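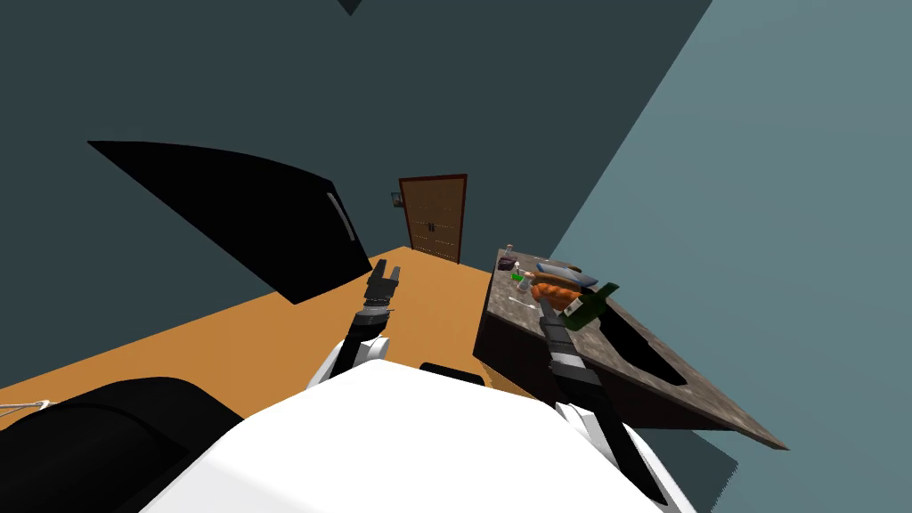

Orange floor, food on the counter

So I finally bought the Skandel jaw strap, the one you're supposed to wear after a chin or neck procedure. I had mine done in September (small lipo under the chin, Dr. Rantala did it) and the clinic sent me home with a plain elastic band that rolled up every time I turned my head. By the second night I'd had it!

The Skandel cost me $58, and I wore it over 10 hours a day at first, then just for sleeping. The fabric is soft, the ear openings are big enough for my ears (not a given, believe me) and the two closures sit on top of the head where you don't lie on them. I'm a side sleeper, sort of, so that mattered a lot. Pentti Rantala's nurse looked it over at my checkup and was fine with me using it, but do ask your own people first.

What I don't love: it's warm. Really warm. And the Velcro grabs my hair no matter how careful I am, so I ended up wearing a thin cotton cap under it. Washing is hand only and it takes forever to dry, so get a spare if you can stand the price. I tried the Randix one too, which is cheaper, but the edge dug in under my jaw and left a line until lunch.

Can't tell you if it did anything for the swelling that time wouldn't have done. It was comfortable and it stayed put, and I'd buy it again. Size down if you're between sizes.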